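How to Tell If a Robot Is Ready for Your Laundry Pile

Last updated: August

I get asked all the time whether it's worth waiting for a robot that folds clothes. My answer is still "not yet", but I've gotten pretty picky about how I judge them, and you can use the same test on any demo you come across. It takes 10 minutes and a basket of ordinary washing.

Step 1. Start with the worst thing in the basket

Skip the towels! Every machine looks good with a towel. Go for something thin and stretchy that has no real shape of its own, like a pair of tights or a silky scarf. Watch the fingertips and ask yourself how many layers they've got hold of. With sheer stuff it's very hard to tell, even for me with my nose almost on the table, and a grip that takes in one layer too many means the whole fold comes out crooked.
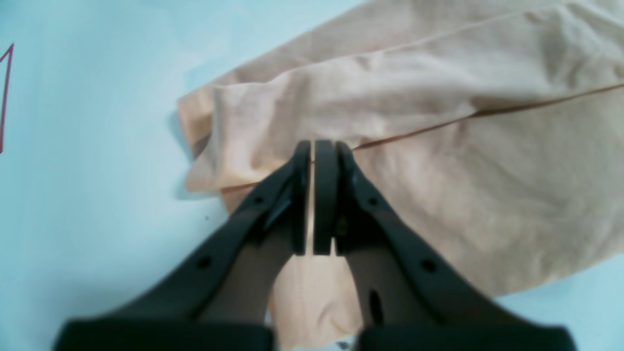 Step 2. Move up to a T-shirt

A T-shirt is the fair test. It has a front and a back, it wrinkles, and if there's a print on it you can see right away which way up things are (I like a big silly smiley for this). Look for:

- two arms working the same shirt, one toward each end
- edges that stay straight while the middle gets tugged
- what happens to the wrinkles – most machines just fold them in

Give it 2 tries. I score the second one, and I don't let anyone smooth the shirt by hand in between.

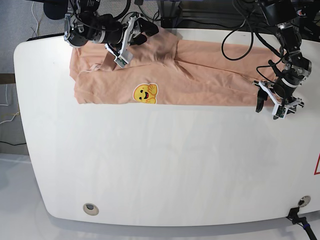
Mosholm, August

I've been running this test on everything I can get near, from the Clendov folding setup to a Nassar arm pair, and my notes are up to 246 shirts now. My rule for a pass is a shirt I'd put straight in the drawer. Plenty come close and then a sleeve pops out.

Step 3. Time it against yourself

Fold the same shirt on your kitchen table and use your phone's stopwatch. Don't rush, just do it like you would with the TV on. Then time the robot from first touch to letting go, and include any long pauses where it seems to be thinking it over. Falla's demo reel cuts those out, so ask for the full run if you can.

Step 4. Multiply by a real week

One nice fold is fun to watch, but my family's pile has socks in it, and fitted sheets. If the machine needs every item laid out flat first, add that time to your own column. You're still doing chores!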